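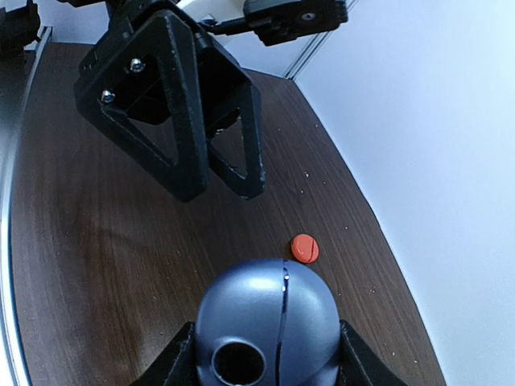
*Ticket 94 - tabletop, rear corner by the aluminum post*

**Site:** Plorkham, Blackwood room
**Reported:** Sunday
**Status:** open, waiting on parts

## Problem

Small round items set down mid-table drift toward the back corner. User first noticed it with a bottle cap. Top is dark brown with a wood grain finish, supplied by Trestholm. User suspects a warped top.

## Checks

1. Wiped the surface with a damp cloth and dried it. No residue found, no change in drift.
2. Laid a 500 mm straightedge along the grain, then across it. No gap at either position. Warping ruled out.
3. Put a level on the top. Front edge reads true. Back edge is low by some 8 mm at the wall.
4. Checked the feet. Rear foot on the post side had backed off its thread. Lock nut missing.
5. Wound the foot out until the level read true, then repeated the test with a small red disk near the middle.

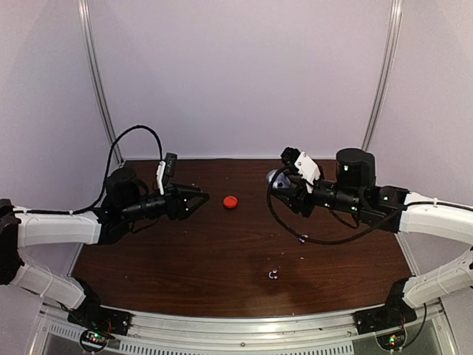 ## Result

Disk stayed put for the length of the test. Repeated after lunch with the same outcome. Foot is holding on thread friction only, so the fix is temporary.

## Open items

- Lock nut on order from Grollach. Same thread as the other three feet - do not substitute the shorter one from the spares drawer.
- Recheck level once the nut is on. Add the reading to this ticket.
- Load limit for the top is 2000 N per the Trestholm sheet. Not a factor in this fault.
- Do not drag the table until the nut is fitted. Lift at both ends.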